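The Price Sheet Should Say How Many Items per Load

Livix began selling its home laundry service in September, and the offer is easy to state. A leased humanoid loads and unloads the household washer, the customer pays a flat monthly fee, and the plan covers up to 200 loads a year. I think the unit of sale is wrong, and buyers should push back on it before the rest of the market copies it.

A load isn't a measure of work. It can be six bath towels or it can be 37 socks, shirts and pillowcases wound around each other. The drum treats these as equal. A manipulator does not. Every item is a separate grasp, and every grasp can fail by taking nothing, by taking two things, or by dragging a sleeve over the door seal. Labor in this job scales with item count and tangle. A contract priced by the load moves that risk onto whichever party reads it less carefully, usually the customer.

The plan has a second gap. Livix defines a load as complete when the washer door closes. Items left in the basket are listed as "residual" and carry no credit. Under that wording, a run that puts in most of the clothes and leaves three on the bottom counts against the yearly total at full value. Anyone who has emptied a hamper knows the last few pieces are the hard ones. They lie flat, they offer no edge to pinch, and the arm must reach its lowest point to get them. The bottom of the basket is where a buyer should test the machine.

Hiwot Chala, who writes service contracts for appliance dealers, disagrees with me. Her view is that per-item pricing would be impossible to audit and that customers prefer a flat number. The second point may be right. The first is weaker. A machine that selects garments one at a time can log each attempt, and the log can be attached to the bill.

Araya, a smaller competitor, publishes an attempt count in its trial terms and caps unassisted retries at 19 per load before the job is handed back to the customer. I would not call the cap generous. It is at least a number one can compare.

My advice to dealers is modest. Ask for three figures in writing: items moved per load, items left in the basket, and human interventions. Ask that they come from mixed laundry in a standard basket on the floor, with the washer at its normal height. If the vendor will only quote loads, treat the quote as incomplete. A deposit of $3,000 is too much to pay for a unit of work that the seller alone gets to define.

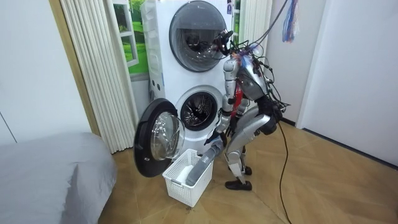 Mesfin Tamiru
Contributing Editor, Service Contracts and Home Automation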